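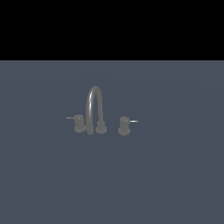
March 2026
Posted by the Stenell bench

Spent most of the evening on the faucet task for the little arm, which is still the part of this build I enjoy most, even when it goes slowly. The plan is to learn the lever turns in the simulator first and only then bolt anything to the real bench at Clidunach. The model is loaded now, gooseneck spout and two separate valves, no sink or counter yet, and both levers point straight outward, so for the right one I want the gripper to come in from the far side, well clear of the spout. The left valve sits so close to the down leg of the spout that I'm leaving it for later - it would be a shame to spend the whole month on the hard one!

I set the joint limit on each lever to 55 degrees and the episode length to 400 steps. Damping is at 2 for the moment, a guess carried over from the Shirazi drawer file, so please change it if you have a better one. Next I'll queue 30 short runs on the right lever and write down the misses before touching the reward.

Still to do: basin mesh, and longer finger pads from the Cultham box.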